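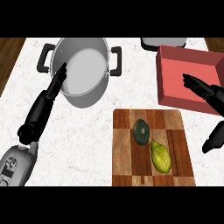

Figure 3. Stockpot on a marble worktop, with two robot arms reaching over it (computer rendering).

3.2 What counts as a household

Anyone who has worked with poverty surveys will know the moment when the enumerator asks how many people live in the house and the respondent asks, quite fairly, which people are meant. The standard definition in use in Nurnatska is a group of persons who "normally live together and eat from the same pot". It has been copied from questionnaire to questionnaire for so long that its author has been lost, perhaps mercifully. Our own survey inherited it along with the ink stamps.

The trouble is that pots are more sociable than statisticians. In the upland wards a married son may sleep in a separate dwelling, farm a separate plot and still take his evening meal at his mother's. Under the 'same pot' rule he belongs to her household; under the rule used by the Tretis cash transfer scheme, which goes by roofs, he heads his own. The same man can therefore be poor in one register and comfortable in the other without getting up from his chair.

We took 50 compounds in the Mahlangu district and had each of them listed twice, once under each rule, by enumerators who did not see one another's forms. In 4 compounds the two rules gave the same list of members. In the remaining 46 they did not, and the differences were seldom small. The roof rule tended to break up compounds into young couples with few goods to their name and elderly parents with fewer. The pot rule put them back together, spread the one decent wage across the lot, and lifted a good many of them over the poverty line by arithmetic alone.

Neither result is wrong. Both are answers to a question that the form does not quite ask. If the aim is to know who eats, the pot rule has a strong claim, although it takes for granted that what goes in is shared out evenly, a belief that few people raised with older brothers will hold for long. If the aim is to know who can decide to spend money, the roof rule does better, but it treats the daily plate of food from next door as if it came from the sky.

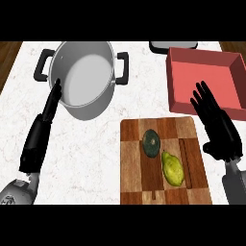

3.3 Absent members

A second difficulty concerns those who are away. The questionnaire counts as a member anyone absent for less than six months in the past year. Respondents in Mahlangu had learned this figure rather well from earlier rounds, and absences of five months were strikingly popular. We do not suggest that people lied. They had been asked a precise question about an imprecise life -- the sort in which a daughter goes to Skoson for the harvest, comes home for a funeral, and goes back to town until the money runs out -- and they picked the answer that caused least trouble for everyone in the yard.

For this reason we added a short module on money and goods sent home, to be filled in whether or not the sender qualified as a member. It has 18 questions, which is too many, and the enumerators told us so. It did however bring to light support that the main form had missed altogether, chiefly school shoes, maize meal and phone credit. Cash was mentioned less often, and usually after a pause.

How to value these things is another matter. We used local market prices where we had them and the respondent's own guess where we did not. The guesses for gifts received ran lower than the guesses for gifts given. We have left both as reported, and the reader may apply whatever correction his or her own family would suggest.

The tables in Section 4 give all results under both rules, side by side. This makes them wide and rather ugly. Earlier drafts showed only the pot rule, on the grounds that it was the official one, and were a good deal easier on the eye. Readers who need a single poverty rate for Mahlangu will have to choose which question they wanted answered, and we would ask them to say so when they quote it.

Posted 17/10/2025
4 comments
18 shares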